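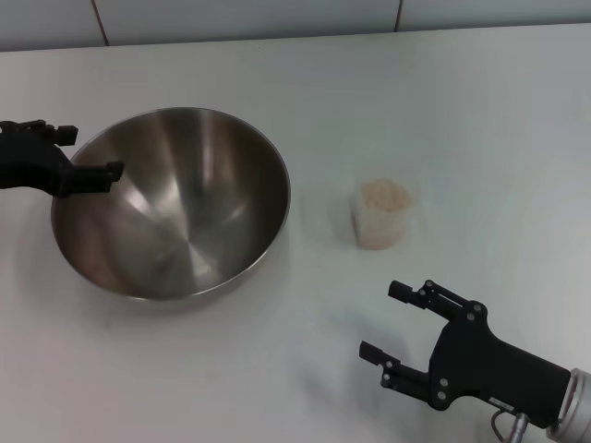

4.3 Dry transfer routine (Kumex two-arm station)

The dry transfer routine teaches the station to pour a granular load from a hand-held container into an open vessel. Run it after both arms have passed the homing check in section 4.2. Set the steel mixing bowl on the white tabletop with the filled cup to its right, and leave both grippers open before starting. Long-grain rice is a suitable load; flour and powdered sugar are not.

1. Turn the key switch to TEACH. The speed limit drops to 18 percent.
2. On the pendant, select Routines > Dry Transfer > New.
3. Enter the load weight in grams. The maximum is 676.
4. Jog the right arm to the grasp point and press MARK.
5. Jog to the pour point above the bowl and press MARK again.
6. Set the pour time. The factory value is 8 seconds.
7. Press and hold RUN for one full cycle. 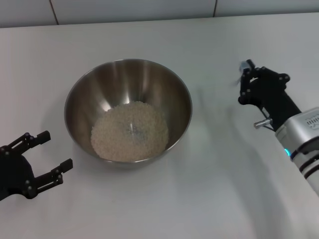
8. Check that the load has settled inside the bowl. Grains on the table mean the pour point is too high or too close to the rim — lower it and repeat from step 5.
9. Save the routine under a new name. Factory routines cannot be overwritten.

NOTE: Changing the end tool clears all marked points. Repeat steps 4 and 5 with the new tool fitted.

CAUTION: Keep hands off the tabletop while RUN is held. Releasing the key stops both arms but does not open the fingers.

Inspect finger pads every 2,000 cycles.

Kumex Technical Support, Treddale | Rev. Oct 4, 2025 | Back to top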